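Budget season for the folding cell. Writing this down as a thread so I can point people at it in February when they ask where the money went.

1/ Scope first. We want two arms folding garments on a tabletop, trained from human demonstrations. The demonstrations come from handheld grippers, two per operator. The arms are the line item everyone wants to discuss. They are also the easiest one to price.

2/ Three vendors were asked for quotes: Danen for the arms, Girard for the handheld grippers, Mustudix for storage and the logging software. Zenstead quoted on the whole package. Their number was lower than the sum of the other three until I read the service terms.

3/ The Zenstead quote puts gripper jaws under "consumables" and excludes them from warranty. On cloth work the jaw pads are what wears. If you are comparing bundles, ask for the exclusions page before the price page.

4/ Handhelds. We run 3 pairs now and I'm asking for 10. A pair that goes down takes its operator down with it. Spare pairs sitting on a shelf look wasteful on a spreadsheet, so I put the idle hours in the next column over.

5/ Cables get their own line this year. Last year they were under "misc" and misc ran out in the second quarter. Wired grippers get pulled, twisted and stepped on, and the connector fails long before the cable does. Order both ends. 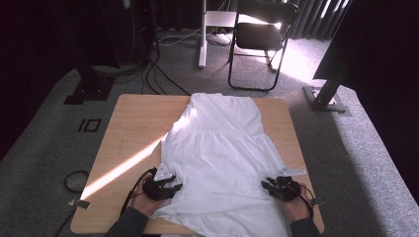

6/ Garments. I budgeted for 56 pieces and was asked if that was a typo. Variety matters more to us than the total. A stack of identical T-shirts teaches a policy to fold one T-shirt. I want different lengths, waist seams, gathers, thin knits and stiff cotton, and I want duplicates of the difficult ones.

7/ White on a pale tabletop is a case to plan for on purpose. Edges are harder to pick out, and more so with direct sun on the fabric. We keep part of the collection that way and part of it under controlled light. That means paying for decent blinds, a facilities request with a six-week lead time. File it early.

8/ Tables. Buy two of the same model at once. We bought one, liked it, and the supplier changed the height before we ordered the second. Every mounting position had to be measured again.

9/ Stands and base plates. Heavy ones. The cheap tripods drift when someone brushes past, and you find out at the review stage. One set of weighted stands costs less than a week of recollecting.

10/ Storage. Mustudix prices by the terabyte with a retention tier. We had been keeping everything at the top tier by default. Moving raw logs older than a quarter down one level pays for most of the spare jaws. I should have checked this last year.

11/ Operator time is the largest number in the plan and it isn't in the equipment budget at all. It sits under labor, in a different file with a different approver. Put both totals on the same page or the arms will look expensive and the grippers will look free.

12/ Our target is 2,000 usable demonstrations before the arms are delivered. "Usable" is the word that moves the cost. Plan for a reject rate, write it down, and revise it after the first month. Ours was too optimistic.

13/ On sequencing – we are buying handhelds first and arms second. Danen will hold the arm price for one quarter with a deposit. The data is good with or without the arms, and by delivery we will know what jaw width and stroke we need. Last time we did it the other way and changed the end effectors twice.

14/ Things I cut: a third arm, a motorized table, and a second workstation that was going to sit next to the first one. Things I refused to cut: spare jaws, connectors, the stands.

15/ Open question for anyone running a similar cell. Do you depreciate handheld grippers or expense them? Finance wants three years. I don't have a pair that has lasted that long, so I'm arguing for expensing. Replies welcome, especially with maintenance records attached.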